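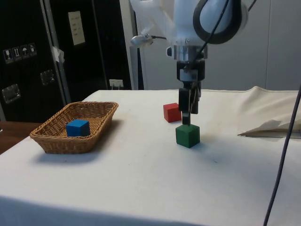

Figure 2. Student workcell: gripper above the green cube, blue cube in the basket.

3.2 Task and data collection

The sorting task was set as coursework in the Vemum module. Each pair of students programmed the arm to move coloured cubes between the table and a shallow wicker basket, using the Shezi motion library. A trial was counted as a success if the cube was released within the target area and no other cube was moved. In total, 189 trials were logged, with a time limit of 94 seconds each.

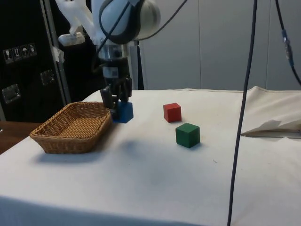
Author: Vutine Budton

Grasp height was the main source of difference between pairs. Cubes close to the basket rim – such as the blue cube held by the gripper, with the red and green cubes further right – leave little side clearance, and students were told to approach from directly above. The logs hold 2,380 joint-state records, which were checked by hand before the analysis in Section 4.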